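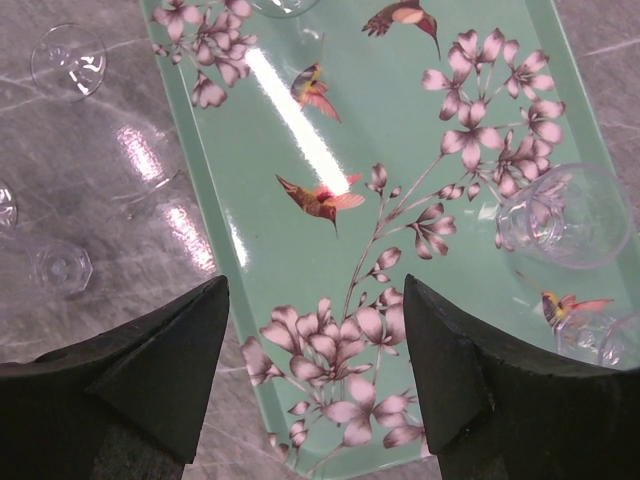
Carla Sleiman, research associate, Foneden

4.2 Does a patterned tray slow the setter down?

The claim, repeated in the Bement catalogue and taken up by Aoun, is that a busy print hides clear glassware and so costs time when a tray is loaded. We doubt it. Our mint-green tray, with its hummingbirds and pale pink blossoms, sat on veined grey marble, a surface that does glass few favours of its own. Over 291 trials the median loading time differed from that for a plain tray by 3 seconds -- well inside the spread between one setter and the next. Aoun's larger figure rests on 124 trials under a single lamp, and glare was never recorded. Colour may matter less than he supposes. Figure 3 has tumbler and wine glasses lying on their sides, the wine glass near the upper-left blossoms being the hardest to make out.

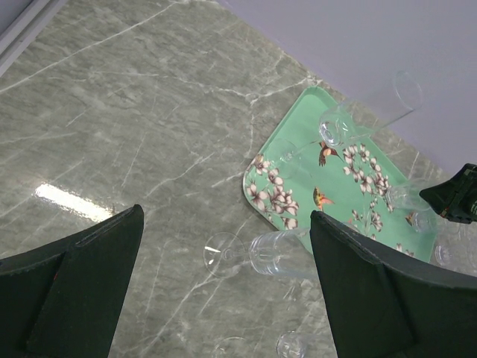 Would a plain tray make clear glasses easier to find?

Perhaps a little, under even light, but our results give no grounds for replacing a patterned one. The Pokon trials, often cited to the contrary, used coloured glass throughout.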